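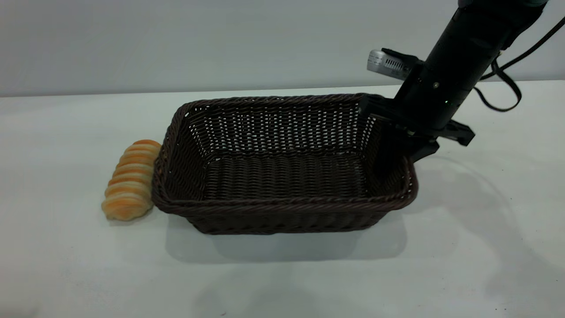

Budget split for a second pick-and-place cell: gripper, camera or spare arm time?

I have money for one purchasing round in August and need to decide where it goes. The cell does tabletop pick and place with light plastic items going into and out of open containers. The container I care most about is a brown wicker basket with a braided rim, and the item is a plastic toy bread roll, striped and ridged, which at the moment is on the table against the left end of the basket. The arm has a parallel gripper and a small wrist camera on a bracket. The basket is the difficult part. When the arm comes in over the rim at the end of the basket, one finger goes inside and the other stays outside, and I do not have much room to work with before something touches the weave.

The quote from Flotiritz for a second gripper with longer, narrower fingers, mounting plate and cable is $2,814. My limit for the round is higher than that by $2,000, and the $2,000 has to cover everything else. The options I see are a fixed camera looking at the table, a spare wrist camera, or a service plan from Prelunus. Lead time on the gripper is 14 weeks. Has anyone planned a similar cell, and what did you leave out of the budget that you later had to add?

Posted by tabletop_cell

Bit-na Gil

Start with the fingers and leave the gripper body alone. If your present gripper closes with enough force for a plastic roll, and almost any of them will, the only thing the new unit gives you is finger geometry. Fingers can be machined or printed separately for a small part of that quote. Ask Flotiritz for the finger drawing and the mounting hole pattern. If they will not supply it, measure the ones you have.

Before ordering anything, write down four dimensions:

Inside width of the basket at the rim and at the floor. The walls slope, so they will differ.
Depth from rim to floor.
Largest width of the roll across the ridges.
Outside width of the gripper with the fingers open far enough to clear the roll.

If the last figure is larger than the inside width at the floor, no finger change will let you pick a roll lying flat against the wall. You will need to approach along the length of the basket or use a different container.

On the camera, I would buy the fixed one. The wrist camera loses the far wall of the basket once the gripper is low, and the gripper body blocks part of what is left. A fixed view from the side and slightly above covers the rim during the approach. Put it on its own stand, off the table, or each hard stop of the arm will move your calibration. Budget for the stand, a long cable and a lens with manual focus lock. Those three lines were missing from my first plan.

I would also set aside money for cable management. A loop hanging off the back of the arm is fine on a slow demonstration, but over a long run it will work at the connector. A spare cable costs little and takes weeks to arrive if you order it after the failure.

Skip the service plan until you have read what it excludes. Mine excluded grippers, fingers and cameras, so it covered only the arm.

choo_user

We have the Choo gripper and it's fine. Buy two of everything if you can.

gotmont_floor

Agree with Bit-na on the fingers, disagree on the order. Do the containers first. Wicker varies from piece to piece, and if the supplier changes the size you will be teaching positions again. Buy enough baskets of the same lot to last the whole project, label them and store the extras. It is the cheapest line in the plan.

Also fix the basket to the table during setup. A light basket will slide when a finger touches the rim, and then you are troubleshooting the wrong thing. We used a shallow locating frame screwed to the tabletop. Two hours of work.

On the 14 weeks: get the order number and the ship date in writing, and ask whether the mounting plate ships with the gripper. Ours came separately and the gripper stayed in its box until the plate turned up.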